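Restwood Marl Knit, in Sea Green

Restwood | Fabrics and basics | Everyday knits

Colours: Sea Green, Oatmeal, Slate, Brick
Sold as: T-shirt, long-sleeved top, pillowcase pair, or cloth by the half metre
Knitted for Restwood by Clastard

We've wanted a proper marl in the range for years, and we're so pleased with how this one came out! The sea green went up first because it was the colour we kept arguing over. Two earlier versions were too minty (one looked like toothpaste, there's no kinder way of putting it) and a third was lovely on the cone and then went flat and grey once it was knitted up. The one we kept has lighter and darker green flecks all through it, so from across a room you get one soft colour and close up there's plenty going on.

It's a jersey, soft on both sides, with enough weight that it hangs nicely and doesn't cling. The flecks come from the yarn itself. We don't print them on, so you'll find them on the inside too, and no two pieces match exactly.
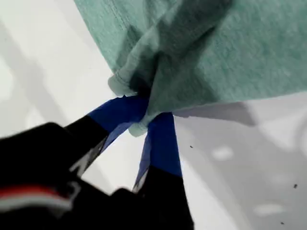
Words by the Restwood product desk
Page updated 10 July 2020

The mottling shows up best where the cloth lies flat. Once it folds, the colour goes much deeper, and in the shade of a crease it can look dark grey-green. Do bear that in mind if you're trying to match it to something at home. We'd really suggest ordering a swatch and leaving it on the chair or bed for a day, so you see it in the morning and again under a lamp.

Hems and seams

Hems on the T-shirt and the long-sleeved top are turned and stitched in a thread close to the pale end of the marl. We tried a darker thread in June and it drew a hard line round the bottom of everything, so back we went. Jersey hems do like to roll a bit, especially straight off the washing line. Smooth them with your hand while they're still damp and they'll mostly behave, or give them a quick press on the inside.

Side seams are overlocked and then pressed towards the back. There's no label at the neck, just a small care label low on the left side seam, which you can snip off.

The pillowcases have a deep envelope end with no buttons. They stretch slightly, so they go on easily and stay put, and they're a treat in winter when cotton sheets feel chilly!

Washing

Wash at 30 with similar colours, inside out if you can remember. It can go up to 40 for pillowcases.
Dry flat or on a line, out of strong sun.
Low tumble is all right for the T-shirt, though expect it to come out a touch shorter.
Warm iron. Leave the fabric softener out.

The first wash sheds a little green fluff. Keep it away from white towels that once, and after that it's fine in with the rest.

Folding it

This is a drapey cloth and it can slither about on a smooth worktop. If you're folding a pile, take hold of it by the corners and give it one good shake before you lay it down, then sweep the creases out from the middle. We fold ours in thirds and then in half, which fits the shallow Skuvinstead drawer trays very neatly. The long-sleeved top makes a fatter parcel and is happier on a shelf.

Sewing with it

Plenty of you buy this by the half metre, and we love hearing what it gets turned into (baby leggings, a cushion for a camper van, a very smart dog coat). Use a ballpoint needle and a narrow zigzag, and wash the cloth before you cut. The raw edge curls towards the right side, so have plenty of clips handy. The Eklund loose tee pattern works beautifully with it, and you can leave the neckband a shade shorter than the pattern says, as this knit has a fair bit of give.

Please order all you need in one go. Clastard knitted 2,000 metres for the first run, and the next dye lot may be slightly bluer or slightly greyer.

Sizes and stock

T-shirt: XS to XXL, fitted through the shoulder and straight below
Long-sleeved top: XS to XL, cut a little longer in the body
Pillowcase pair: standard size only
Cloth: up to 60 half metres per order, sent as one continuous length

Between sizes in the T-shirt? Go down for a neater fit, or up if you like to knot it at the waist.

Swatches are posted in a plain envelope, and you can choose up to four colours at a time. Brick is waiting on its second dye lot and will go back on the page when it reaches us.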